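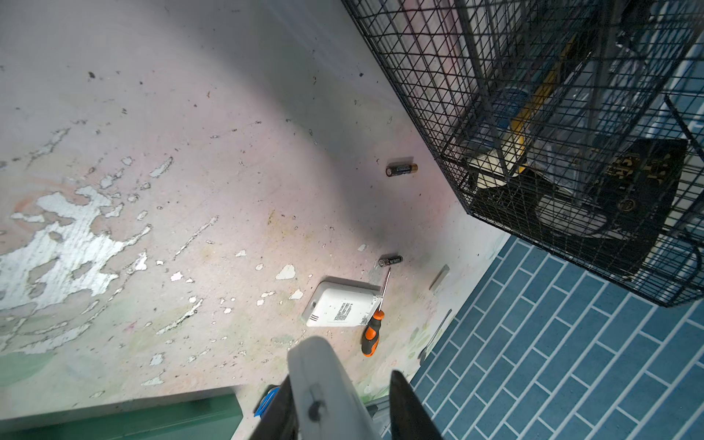
# Small Park Dark Rides – notes and tables

Hello! This is the README for my collection of notes on dark rides, ghost trains, walk-throughs and funhouses at small amusement parks. I mean the little ones: seaside parks, lakeside parks, places with a crazy golf course and a café that shuts at four. The big resorts already have whole websites keeping track of every bolt, and I have nothing to add there (also I hate queuing).

It began as a spreadsheet for my own holidays. I kept forgetting which ghost train had the good skeleton and which one had the smell, so I wrote it down, and then a couple of friends asked for the file, and now it's a repository with a licence and everything.

## What's in it

The collection covers 37 parks and 275 attractions, with 600 visit notes spread between them. Some rides have loads of notes and some have a single grumpy line I wrote in a car park in the rain. I've left those in.

It all sits in plain CSV files:

- parks.csv – one row per park, with the town, the months it opens and how you pay (wristband, tokens, tickets, or the baffling loyalty card at Dostov)
- rides.csv – one row per attraction, with its type, whether you sit or walk, and what I know of its age
- visits.csv – one row per visit note, which is where the fun is
- theming.csv – tags for what the place looks like inside
- changes.csv – closures, moves, repaints and renamings

If you only want to open one, make it visits.csv. The rest is scaffolding.

## The parks I know best

I should be upfront that the coverage is lopsided. Skondville Pleasure Gardens gets far more notes than anywhere else because I can get there on one bus. It has a double-decker ghost train, a mirror maze and a haunted sweet shop that is mostly just a sweet shop. I adore it. If you average the scores across the whole file without weighting by park, you are more or less averaging my feelings about Skondville, so please don't do that and then tell me dark rides are all marvellous.

Citska Lido Park is next. It has a river ride that goes past a long row of painted panels telling a story about a miller and a giant pike, and I have been round it many times and still couldn't tell you how the story ends. The lights over the final panels are hardly ever on. I've logged this under lighting_fault and under my breath.

Cartwright Pier has the noisiest funhouse in the collection. The moving staircase clanks so hard you can hear it from the chip stall. Dostov is the one I've been to least and the one I get asked about most, so if you live nearby and have an afternoon free, hello, please read the section on sending me things.

## How I write a visit note

I ride first and write afterwards, usually on a bench with a hot drink. I don't take notes on the ride itself. I tried it once with a little torch and ruined it for the family behind me.

Each note has a score out of 5, the time of day, whether I was alone in the car, and then free text. Scores are for how much I enjoyed it, and that's all they are. A ride with three broken props and a brilliant soundtrack can easily beat a spotless one. Half marks aren't allowed, which I regret every season, but changing it now would mean going back through the lot.

Time of day is worth more than people think. The same ghost train at eleven in the morning with the doors banging in the wind and daylight coming through is a completely different thing from the same ghost train after dark. In the visits file I've put morning, afternoon or evening, and if you're comparing two rides I'd compare like with like.

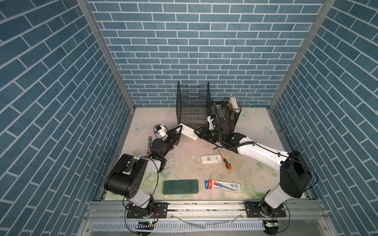 Theming tags are the part of this project I've fussed over most, and the part I get the most messages about. The trouble is walls. Small parks love a wall that is pretending to be another kind of wall, and early on I tagged them all as "brick" or "stone" and it was hopeless, as you couldn't tell a real old arch from a roll of paper. So there are now separate tags. Brick you could graze your elbow on is brick_real. Moulded panels are brick_moulded. Anything like the blue brick-pattern wallpaper in the picture, with its thin white grout lines, is brick_printed, and I add colour_unlikely if no builder has ever laid a brick in that shade. Floors get the same treatment, so pale butterflies underfoot would go in as floor_pattern plus motif_insect. I did think about making motif_butterfly a tag of its own and then had a word with myself.

The full list of tags is in tags.md. It's long, and a few of them have only ever been used once (hello, ceiling_herring). I'd sooner keep an odd tag than squash something into one that doesn't fit.

## Things that are wrong with it

Plenty! The ones I know of:

The opening years in rides.csv are a mess. Parks tell you one date on the sign and another on the leaflet, and the man on the gate gives you a third with total confidence. I've put down the earliest one I could find in print and marked the rest as hearsay in the notes column.

Rides that have moved between parks are counted once for each home. This seemed sensible when I started, because a ghost train in a new building with new lighting feels like a new ride. It does mean the number of attractions is higher than the number of actual sets of machinery. There's a moved_from column if you want to join them back up.

Winter hardly exists. Most of these places shut at the end of the autumn half-term, and only Skondville opens again in December, for a grotto that takes over the bottom deck of the ghost train. The skeletons get hats. It's tagged seasonal_overlay and I would leave those rows out of any serious comparison.

I'm tall and not very easily scared, which colours everything. There's a column called jumped, yes or no, and it's nearly all no. That tells you about me and next to nothing about whether your six-year-old will cope. I've started asking people to add their own jumps when they send notes in, so newer rows should be a bit more useful for this.

Access information is patchy too. I record steps, lap bars and whether there's a way out part-way round, but I only began doing so after the first season, and older rows are blank. Blank means I didn't look. It does not mean there are no steps, so please ring the park before you travel.

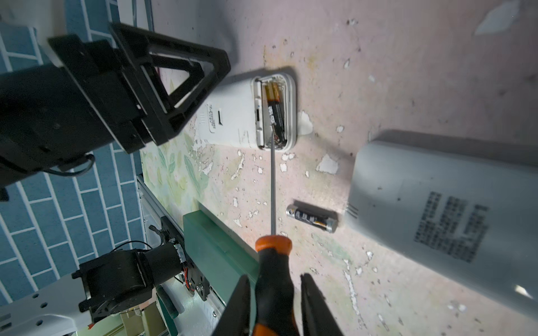

Photo: from the project picture folder, CC BY 4.0

## Using the files

Open them in whatever you like. They're saved as UTF-8 with commas, and the free text is in double quotes, as I do go on a bit and use a lot of commas myself. If your spreadsheet turns the ride numbers into dates, import the column as text. I've been caught by this more than once and had to put back a whole afternoon's tidying.

Ride numbers never change, even when the ride does. So when the Cartwright ghost train became a pirate cave and then went back to being a ghost train (still with a parrot in it, nobody took the parrot out), it kept the same number the whole way through. Names live in changes.csv with the season they started.

Missing values are just empty. I used to write "dunno" and was asked, nicely, to stop.

You're free to use the notes and tables for anything, including things that make money, so long as you say where they came from. If you make a map I would love to see it. I've wanted a proper map of this for ages and my own attempt put Citska in the sea.

## Sending me notes

Please do! You can open an issue or send a filled-in copy of template.csv. One visit per row, even if you went round four times in a row (I have, the operator waved us through). Write it how you'd tell a friend. I only tidy spelling, and I take out anything that would identify staff or other visitors.

I can't use notes copied from review sites, and I don't want pictures taken on board with a flash. It spoils the ride for everybody else in the dark and most parks ask you not to.

I try to go through new rows every Friday evening, with a backlog after bank holidays. If you've sent something and it hasn't turned up after a few weeks, give me a nudge, as it's probably sitting in a folder I've forgotten about.

## What's next

I want to split sound out into its own table. At the moment music, recorded screams, live screams and the clanking staircase are all in one column and it's silly. Smell might follow. I've also got a paper bag full of old park leaflets to work through, which should fix some of those opening years and will no doubt break others.

Comments

Guest: The pike gets away at the end! I went round Citska as a child when all the lights worked. The miller is left holding the hat.

Guest: Is there any chance of half marks for the older visits? I'd be willing to redo my own rows.

Reply from author: Go on then, but put them in a separate column so the old scores stay as they are. And thank you for the pike, that's going straight in the notes.

Guest: Loyalty card at Dostov is simple enough, you get it stamped at the boating lake and then it's valid on the rides from the next stamp. Bring a pen because theirs has run out.

Guest: The link to tags.md on the downloads page goes to the template for me. Works fine from the main folder.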